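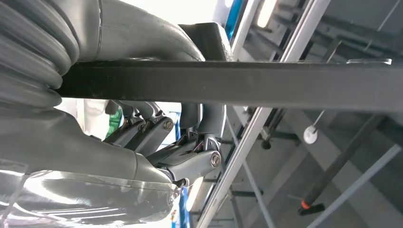
## Front plate bracket, rear-plate state import: drill the bumper or not?

**wutadholm_49** - Jul 11, 2026
Moving to a state that requires a front plate. The car has never had one and the bumper cover is unmarked. Options as I see them: screw the bracket into the cover, or use a tow-eye mount. Registration has to be done in August. Opinions?

**Pallach**
Drill it. Two stainless screws, 11 mm deep, pilot holes first, a dab of sealant in each. Tow-eye mounts rotate at highway speed and the plate ends up tilted.

**thao_v**
Disagree. A hole in a painted cover is permanent and buyers notice. I have 3343 miles on a tow-eye mount and it has not rotated. The lock nut has to be torqued, and most people only snug it by hand.

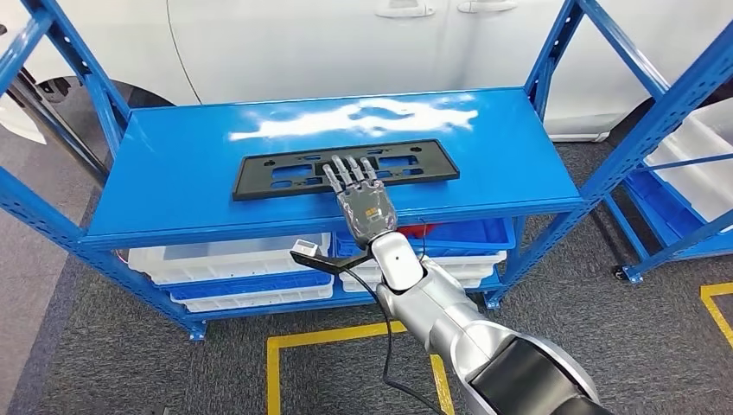 **Pallach**
Check the bracket before deciding anything. Many covers have molded dimples on the back side, and the bracket should line up with them. The usual black plastic type, long and flat with rectangular cutouts and small round holes through it, leaves you some choice of where the screws go. Hold it up with painter's tape, mark two holes, and leave the rest unused.

**wutadholm_49**
No dimples that I can feel. Dealer quoted $430 for bracket and labor.

**Mạch**
That quote is absurd. Also, adhesive mounts exist. Clean with alcohol, press for a minute, leave it overnight.

**thao_v**
Adhesive on a curved cover peels at the corners - seen it on two cars. Fine on a flat one.

**Zavis**
Does the car have parking sensors or radar behind the lower grille? A tow-eye plate can sit right in front of them. That would settle it for me.

**wutadholm_49**
Radar, lower center. The tow eye is on the passenger side, so it should clear. Ordering the tow-eye mount.

**Pallach**
Your car. Recheck the nut after the first week.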